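The Bag, the Box and the Kitchen Table
On packing light for the last long weekends of summer
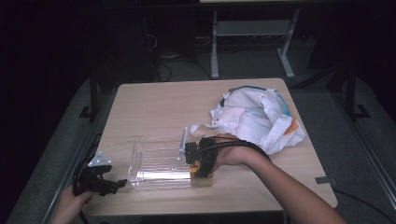 A clear box and a cloth bag, on a wooden table.

There is a drawer in my kitchen that holds nothing but bags. Cotton ones, mostly, gone soft from the wash, with straps in every color and lettering from shops I can only half remember. I have moved that drawer's contents through three apartments, and every July I tip the whole lot out and start thinking about picnics.

My grandmother packed for the lake at Stania on a bare table. Everything came off it first, the fruit bowl and the mail and the salt, and then the bag went down at the back and the boxes came forward one by one. I do it the same way now, and I have come to love a pale wooden tabletop with almost nothing on it. You can see what you have. You can also see, a little sadly, what you forgot to buy.

The clear box is the newer habit. I resisted it for years out of loyalty to old cookie tins, which are handsome and which rattle, and which must be opened every single time somebody asks where the plums went. With a see-through box you just look. I keep one for fruit, one for the small things (corkscrew, matches, the good napkins) and one that goes out empty and comes home full of pebbles.

Then there is the question of the bag itself. A cloth bag has no manners at all. It slumps, it folds over on itself, it lets its straps wander across the table, and still I would take it over any stiff basket. The market at Billano sells plain white ones by the stack, and the stationery shop Hassanpour, on the same street, does a sturdier kind with a flat bottom. Mine weighs 200 grams and has carried a whole watermelon up the 203 steps to the overlook at Pustano -- a trip I would not repeat in August.

My own order goes like this. Box first, flat on the bottom, lid on. Bread on top of that, wrapped in a dish towel. Anything that bruises goes last and rides by the straps. If there is still room I add a book, and I have never once read it.

We leave on 30th July this year, a Thursday, on the early train. The table will be cleared the night before, and the bag drawer is already open.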